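Bench log, Tellomport bench

March 29, 2023

Leftovers from the Kellcombe clearout

Got to the white plastic bits at last. They've been in the shoebox under the bench since January and I keep kicking it. Plan for today was: sort, wipe down, work out what the ridged ones are, give everything a drawer. Got most of the way.

Started by clearing the surface. Moved the soldering stuff left, iron in its stand, solder reel back on the peg. Left the power strip where it is, long white one with the teal label at the end. Wanted to move it again but last time we did that the iron lead didn't reach and I ended up working sideways for a week. So it stays. Note to whoever has the bench next: please don't plug the heat gun and the hot plate into it together. The breaker for this side is the same one as the hallway and it's a pain.

Box contents, roughly by type:
- offcuts of white sheet, keep the big ones, rest to scrap
- feet and bumpers, all the sticky gone off
- caps, assorted
- the round ridged pieces, see below
- a bag of screws not belonging to anything. In the screw jar, sorry
- one spring. Very nice spring. Kept

Wiping down: dish soap and warm water first, then isopropyl on whatever's still gray. Soap does most of it. The grooves are the slow part, old toothbrush works, go round not across. Do NOT use the blue degreaser, I tried it on an offcut and it left the surface tacky, still tacky after lunch.

Ridged piece, first look. Flat disc end, fine ridges round the rim, small dark hole a bit off from the middle the way I had it turned, grooved body behind. Could be a knob, could be a roller, could be some sort of spool. It does not come with any marking I can find. Tried it on the 6 mm rod, no. Tried it on the thin rod, rattles.

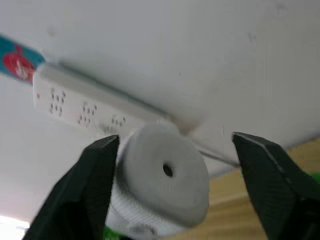

Things I ruled out

Went through the obvious candidates before lunch, writing them down so we don't do it twice.

Volume knob: don't think so. No D shape in the hole and no set screw. Also way too plain, no pointer line.

Drive wheel from the old label feeder: wrong tooth pitch. Held it up against the spare feeder wheel in drawer 40 and the grooves walk off after a few teeth. Close enough to fool you at first glance, which it did, so I spent twenty minutes on it.

Curtain or blind part: possible. Somebody at Kellcombe had blinds in every window. But the blind ends I remember were cream and had a clip.

Thread guide: no idea, don't know enough about sewing machines. Ask.

Tried the Claeys parts catalog too, the paper one. It has a whole section on rollers with drawings the size of a stamp. 330 pages and no index by shape, only by part number, so you need to know the thing to look up the thing. Put a paper marker in where the rollers start. Coffee ring on the cover isn't mine.

Measuring

Calipers were reading off again. Zeroed, measured the gauge block, zeroed again. Battery probably. There's a fresh one in the tin by the window, used it, so there's now NOT a fresh one in the tin, put it on the list.

Disc across the rim came out at 19 mm. Wrote it on masking tape and stuck it to the bag. Body I couldn't get a clean number on, the jaws drop into the grooves and every reading is different. Wrapped one turn of tape round it and measured over that, still not happy with it. Better way would be a strip of card with a pin hole, or just use the bench vise with soft jaws and read off the vise. Try that next time.

Surface: tried smoothing a burr on one of the caps with 2000 grit, wet. Leaves a slight shine so it won't match the rest. Fine for anything that goes inside, not for anything you see. For the burr itself a fresh blade held flat was quicker. Sanding dust from this plastic gets everywhere so do it over the tray.

Float test on an offcut for the type of plastic: sank, slowly. So not polypropylene I think. Didn't do the burn test indoors, last time the whole room stank and people complained from upstairs.

Housing with the metal strip

Separate item, own bag. Squarish white body, round shoulders, stepped collar going up to a short stub and then a flat gray metal strip coming out the top. Ring of raised ridges on the face and a shiny metal ball sitting in the hole in the middle of it. This was the one I was most curious about and I still don't have a name for it. Body is scuffed and has specks on it, worst up by the shoulder.

Seam line at the collar. I had a go at it with a thumbnail only, no movement. Not putting a blade in there until we know, if it's glued it will chip and if it's a snap fit there will be a right side to start from and I'll pick the other one.

Don't pull on the strip. I don't know what it's attached to.

Magnet: didn't have one handy, the good one has walked off again. Would be worth checking strip and ball both, takes two seconds.

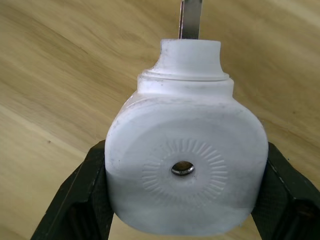

M. Claeys (nothing to do with the catalog)

Carrying on after the break. Put the housing down on the wood side of the bench so it doesn't vanish, white parts on the white top are hopeless, I lost a cap twice this morning and one of those times it was under my hand. Dark cloth or the wood for small white stuff from now on. Might cut a piece of that green felt.

Cleaning the housing: cotton bud and soap water on the outside only. Keep it out of the hole with the ball in it. If there's any grease in there it is probably supposed to be there. The faint gray smudges I would leave, the pencil eraser trick works on flat faces but on the raised ridges it just leaves crumbs and then you're picking crumbs.

Questions for the thing:
does the ball turn or is it fixed
does the strip continue down inside the body
are the ridges there for grip or do they mate with something
same maker as the ridged disc pieces? plastic looks similar to me but white is white

Last one matters becuase if they go together they should be in one drawer and I've just bagged them apart. Wrote "see other bag" on both bags.

Asked the Breteo list if anyone recognizes a part like that. One reply so far, says fishing gear, no reasons given. Second guess from same person: part of a door catch. I can sort of see the catch idea with the ball, but then why the ridges all round it.

Drawers

Caps and feet: top left, the shallow one. Ridged pieces: in the bag with the tape label, middle drawer, front. Housing: same drawer, at the back, wrapped in a paper towel so the strip doesn't catch. Offcuts upright in the rack behind the door, biggest at the back.

Shoebox is flattened and in recycling. Floor under the bench swept, found the small hex key that goes with the vise.

To do
- magnet (find it first)
- CR battery for the tin, get two
- rod set, borrow it and try the sizes in between
- soft jaws + second go at the body diameter
- felt
- check the Breteo list again
- ask about sewing machines

Left the bench lamp on the window side, the arm joint is loose so don't swing it past the shelf. Toothbrush is in the sink cup, its the one with tape on the handle, please don't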